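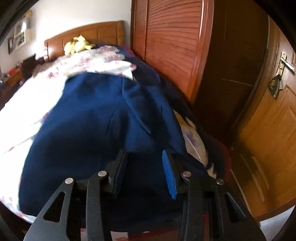 From: Hyun-seo Yeon
To: Ploranora listeners list
Date: Dec 5, 2023
Subject: Re: Dimari second album - which pressing?

Joon-young Koo wrote:

> I picked up the second Dimari album at a record fair and the
> sleeve says 50 minutes, but my copy runs a good bit shorter.
> Side two ends after "Butach" with no sign of the long
> instrumental. The number in the dead wax ends in 977. Is this
> a faulty copy or a different edition? Also, does anyone know
> who sings the harmony on "Rivadeneira"? There is no credit
> on mine.

Joon-young,

Your copy is fine. There were three editions of that album, and 977 is the first one. The sleeves were printed before the running order was settled, so the first edition lists a time that doesn't match the record. The instrumental was put back for the second edition, after "Butach", and the sleeve was left alone.

The third edition is the CD. It has the instrumental too, but it fades early, and the whole thing is mastered louder than I like. If you want the full piece, look for the second vinyl edition. It has a lyric insert, which the first one never had.

On "Rivadeneira", the insert credits all vocals to the lead singer, so the harmony should be an overdub. I always took it for the bass player - the low part sounds a lot like the backing vocals on the live tape. I can't prove it.

I can copy the insert for you, but it will have to wait until January. My records are in storage until then. Send me your mailing address off list if you want one.

Does your copy have the plain inner sleeve or the one with the tour dates? I've seen both with 977.

Hyun-seo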